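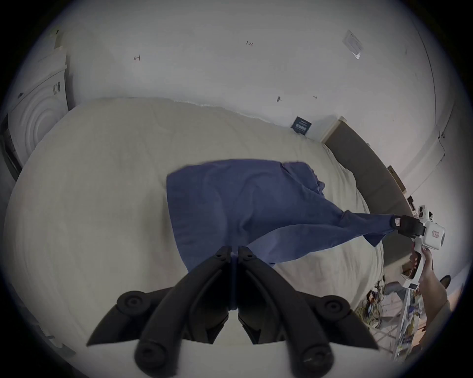

Figure 2. A dark blue garment on a pale cream duvet.

4. What people told us about the clothes they haven't put away

4.1 The in-between pile

I went into this project thinking I would be writing about wardrobes. I had a whole reading list on wardrobes (Shiuli Haque will tell you I still go on about it) and a set of interview questions that asked, very politely, what people kept on which shelf. Then I sat down with our first household in Veltport and the woman who lived there said she could answer all that if I liked, but most of what she wore in a week never went near the wardrobe. It went on the bed, then on the chair, then back on the bed.

So I changed the questions. From the second visit onwards we asked people about clothes that were neither clean nor dirty, and where those clothes spent the day. The answers came pouring out! Of the 465 diary entries we collected in Veltport and Jolen, 379 mention at least one piece of clothing left out on a bed, a chair, a banister or a door handle. I had expected some, but nowhere near that many.

The word people used for this pile changed from house to house. We heard "the middles", "second-day things", "the chair lot" and, from one retired bus driver, "my pending tray". I have stuck with "in-between clothes" in this paper, mostly to keep the tables readable. Rokeya Hettiarachchi wanted "resting clothes" and I can see why, but it sounded too much like pyjamas to me.

4.2 Beds by day

A bed is a big flat surface in a room that often has no other (Figure 2). That sounds too plain to write down, yet the earlier work on bedroom storage hardly mentions it. In the smaller Jolen flats people talked about the bed much as others talk about a kitchen table. It was where you sorted, folded, mended, packed for a trip and laid out tomorrow's outfit. All of it had a deadline, too, as one man pointed out, for at some point he had to sleep there.

This deadline turned up again and again in the diaries. Entries written before noon are relaxed about what is lying on the duvet. Entries written after ten at night are a good deal more cross. "Moved it all to the chair AGAIN" is one I have pinned over my desk. Chaminda Hettiarachchi, who coded the evening entries, made a separate category for clothes moved from bed to chair with no folding in between, and it ended up as the second largest in the set.

I should say a bit about colour here, as two reviewers of an early draft asked. Several people said they noticed dark clothes on light bedding sooner, and so dealt with them sooner. Others said the reverse - a navy jumper on a white cover had been there so long that they had stopped seeing it. We didn't set out to test this and I wouldn't lean on it.

4.3 Whose job is it?

In shared homes the in-between clothes were a small but steady cause of friction. Iona Mackay's interviews are the best on this, partly as she is far better than I am at leaving a silence alone. Couples tended to agree on what counted as dirty and disagree on what counted as "away". For one partner a jumper over the chair was away. For the other it was still out, and would be until it was folded and in a drawer.

Parents told us something slightly different. They were fairly easy about their own piles and strict about their children's, and a few of them laughed when they heard themselves say so. Teenagers, meanwhile, gave us the most detailed accounts of anyone. One fifteen-year-old had a working system with 9 stages between clean and washing basket (I have drawn it out in full in the appendix, with her permission).

4.4 Limits

Our diary keepers were people who didn't mind telling a stranger about their bedrooms, so I would guess we missed the very tidy and the very embarrassed. The diaries also ran only through July, when there were few coats and thick jumpers in play. Kendra Nguyen is running the same diary in Tse over the winter months, and we plan to compare the two sets once her coding is finished.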